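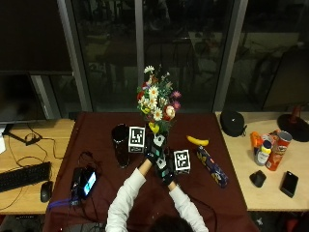 Artificial flowers: which of the usual tips hold up

I have been suspicious of fake flower advice since the time I was told to shake mine in a bag of salt. I did it. I got salty flowers, and the dust stayed in the creases of the petals where it had always been. Since then I try a tip at home before I pass it on, and most of them don't make it.

Bending the stems. Every guide says to "fluff" a bouquet when you bring it home, as if it were a pillow. What helps is much duller. Hold the bunch low, near the base, and bend one stem at a time with your other hand. Start with the tallest and leave that one straight. If you pull on the flower heads you'll sooner or later be holding a flower head. Most are only pushed onto a plastic peg, and hot glue is a poor fix because it makes a lump you can see from the couch.

The hair dryer trick for creased petals is fine on fabric, on low, held well back. On cheap plastic leaves I'd skip it. Lowri Ifans swears by steam from a kettle and I have seen her results, which looked to me like the same leaves, damp.

What to stand them in. Clear glass shows the stems, and fake stems are what give the game away. You will read that you should pour in clear resin to look like water. Please don't. It's permanent, and you'll hate the arrangement by January. A dark or tinted glass does the job for nothing if there's one in the cupboard already. Tall is good, but put some weight in the bottom or a top-heavy bunch will take the whole thing over.

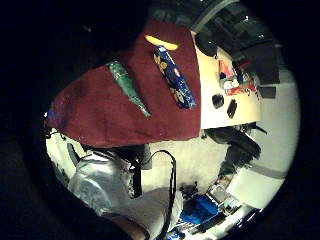 About bottles. People love to tell you that any old bottle makes a lovely vase. A bottle with a narrow neck makes a vase for one stem, maybe two if they're thin. I've got a green one that I've tried to like for years. Anything wider than a pencil has to be forced in, and then it has to be forced out again. Dennis Catterall cuts the wire shorter and wraps it in tape, which works, but then those stems are too short for everything else you own.

The cloth underneath. Dark red is the color everybody recommends for a centerpiece, and I'll give them this one: white and yellow flowers do stand out on it. The part they leave out is the lint. A dark plain cloth shows every speck, and fake flowers shed more than you'd expect, little threads and bits of coating. Arrange the bunch over newspaper first and move it across when it's done.
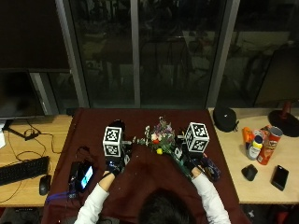 A lint roller gets most of the rest. Go one way only, from the middle out, and lift the bouquet off before you start. I bought the Vinby roller with 300 sheets after reading how much better it was than the store kind. It's a lint roller. A loop of packing tape around your hand picks up just as much.

Spray cleaners made for silk flowers are mostly a fancy price on a wet flower. A soft paintbrush, a dry one, gets between the petals better than anything in a can.
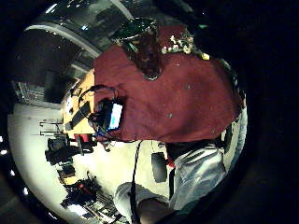 One last thing, on keeping the table clear while you work. Phones, cords and snacks all end up on the cloth, and a cord looped near a glass vase is asking for trouble. Move the vase to the far side or move the cord. I've lost one vase that way and I'm not buying another.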